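Plevier Upright Stand, White

Most stands in this price range promise too much, and the Plevier's packaging is no exception. It talks about "total stability" and "a lifetime of use." We'd settle for a stand that stays put on a bench and doesn't mark up in the first month.

The design is simple enough. A smooth white round pole goes into a squared white base that is a little wider than the pole. No knobs, no clips, no tray. You get the pole, the base and a folded sheet of instructions that could have been two lines.

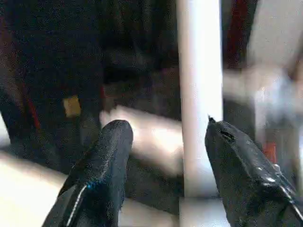

Where we have doubts is the joint between pole and base. Plevier calls it a "lock fit," but it is a push fit, and the pole can be turned by hand if you put some effort in. For hanging a light cord or holding up a sign, fine. For anything heavy, we would look at the Jivthorpe, which costs more and bolts down.

The maker rates the stand at 8 pounds. We stopped at five and saw no reason to go on – the pole had started to lean. White also shows every smudge. A damp cloth takes most of them off, though pencil marks needed soap.

Item no. 3807. Pack of one, or a carton of 120 for shops that are surer about it than we are. Spare bases are sold separately. Spare poles are not, and Plevier hasn't told us why.

Comments

Kenna Skinner: Had two of these since March. One is solid, the other wobbles. Same carton. I put tape around the bottom of the pole and it's better.

Ilham Fahmy: "Lifetime of use" – whose lifetime? Mine holds up a paper sign and does that OK. Wouldn't buy the carton.

Clekum Supply – contact us – all rights reserved – back to top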